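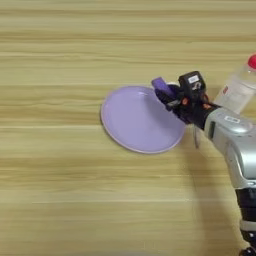
Janeiro, caderno da célula Gellow, entrada da manhã

Cheguei cedo para rever a mão antes que a bancada enchesse de gente, e ainda bem, porque a folga do polegar que a Mayu Kinoshita tinha anotado continuava lá (pequenina, mas chata!). Apertei os dois parafusos da base dos dedos, repeti o zero das juntas e corri a rotina de pegar sem peça nenhuma, cinco ciclos, só a ouvir o barulho. Depois passei aos testes com objeto. O que me interessa mais nesta fase é a altura a que a mão fica quando trabalha por cima do prato lilás com uma peça presa nos dedos: é ali, com o objeto roxo apontado em diagonal sobre a metade direita do prato, que a borda levantada passa a contar e que um erro de poucos milímetros no eixo vertical dá logo raspadela. Deixei a velocidade de aproximação no nível 2 e não tenciono subi-la tão cedo.

Fica também escrito, para quem pegar no turno a seguir, que o offset da ferramenta agora é 11 e não 14. O 14 vinha da montagem antiga, com o adaptador da Makowska, e alguém (provavelmente eu, confesso) copiou o ficheiro inteiro quando trocámos o punho. Perdi uma boa meia hora a culpar a câmara antes de me lembrar disso. O ficheiro certo está na pasta partilhada, com o nome da Pritgate à frente; o outro mudei para a pasta dos velhos, não o apaguei, que já me arrependi de apagar coisas.

Limpeza: pano seco nas caixas prateadas, nada de álcool perto das etiquetas, e escova macia entre os dedos. A massa da Joltomix está quase no fim, a bisnaga já vem toda enrolada até à tampa. Pedi outra, mas se alguém passar pelo armazém antes de mim, traga uma, por favor.

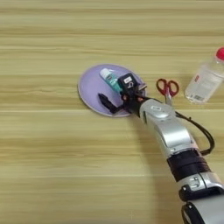

Os cabos são a minha preocupação de sempre, quem me conhece sabe. Na revisão passada tínhamos tudo tão esticado que, com o punho rodado, o conector fazia força de lado, e foi preciso desmontar meia manga para o endireitar. Agora prefiro pecar por excesso: o cabo preto sai de junto do topo do punho, faz aquela volta larga para a direita e torna a encostar ao braço perto da faixa escura. Gosto de o ver assim com folga, mas uma volta dessas pede espaço, e com a tesoura de cabo vermelho e a garrafa daquele lado da mesa há sempre o risco de o laço apanhar alguma coisa numa rotação grande. Por isso limitei a junta do punho a 114 graus no programa de pegar a bisnaga. Chega perfeitamente para alcançar o prato todo, já experimentei os cantos do percurso um por um, com a mão no botão de paragem e a respiração presa!

A Mayu acha que devíamos pôr uma mola de retorno no cabo e talvez tenha razão, ela tem muito mais paciência do que eu para essas coisas. Combinámos desenhar um suporte simples e imprimi-lo cá, sem mexer na faixa.

Por fazer:
- confirmar o aperto dos parafusos da base dos dedos ao fim do dia
- guardar cópia dos limites novos antes de desligar o controlador
- ver se o zero das juntas se aguenta depois de um arranque a frio
- perguntar à Makowska se aceitam o adaptador de volta

Volto à célula às 16h para a segunda série. Se alguém precisar do braço antes disso, está livre, é só deixar a velocidade como a encontrou.

Última atualização: janeiro
Imprimir | Enviar por e-mail
Este site utiliza cookies para melhorar a sua navegação. Aceitar | Saber mais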